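Buscar en el sitio
Introduzca su búsqueda

Octubre
Por Nidia Inga

Organización de menaje en espacios pequeños
Apuntes de la unidad 4: tazas, bandejas y el mito del conjunto

Los catálogos de menaje llevan años repitiendo que una bandeja ordena. Conviene desconfiar. Una bandeja reúne cosas, y eso ya es bastante, pero quien deja diez tazas amontonadas sobre un rectángulo bonito sigue teniendo diez tazas amontonadas. En esta unidad vemos cuándo merece la pena usarla y cuándo solo ocupa encimera.

4.1. Cuántas tazas

El manual de Millomura que leímos en la unidad 2 propone un inventario previo. La idea es razonable, el formulario no tanto: pide anotar 219 artículos de cocina antes de mover el primero. No conozco a nadie que lo haya terminado. Para estos apuntes basta con sacar las tazas que se usan en una semana corriente y dejar el resto en el armario. Suelen ser menos de las que uno declara.

4.2. Colores mezclados

Se insiste mucho en la vajilla uniforme. El argumento es visual y, a mi juicio, flojo - cinco tazas distintas conviven bien si tienen un tamaño parecido y el fondo no compite con ellas. Un rosa salmón al lado de un verde azulado oscuro no molesta a nadie a la hora del desayuno. Además, en casa compartida el color sirve para saber cuál es la de cada uno. 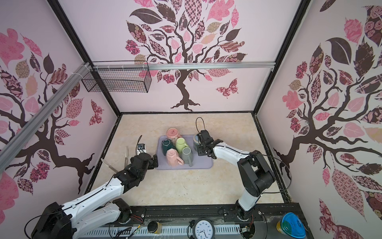
Más discutible me parece la costumbre de juntar las piezas hasta que se tocan. Se gana sitio, sí, pero las asas acaban apuntando cada una a un lado y al coger una se empuja la vecina. Prueben a girarlas todas hacia el borde por el que se van a coger. Las tazas boca abajo son otro asunto: guardan menos polvo, aunque el borde apoya en una superficie que casi nunca se limpia.

4.3. Lo que se queda fuera

El tarro con tapa (azúcar, infusiones, lo que sea) puede ir dentro o al lado de la bandeja. Toralo recomienda siempre dentro. No da razones. Si la bandeja se lleva a la mesa, un frasco de vidrio alto entre tazas es lo primero que se vuelca, así que yo lo dejaría al lado.

Ejercicio para la próxima sesión

Montar una bandeja con lo de casa, usarla varios días sin corregirla y anotar qué ha acabado fuera. No se admiten bandejas compradas para la ocasión.

Contacto | © Nidia Inga | Volver arriba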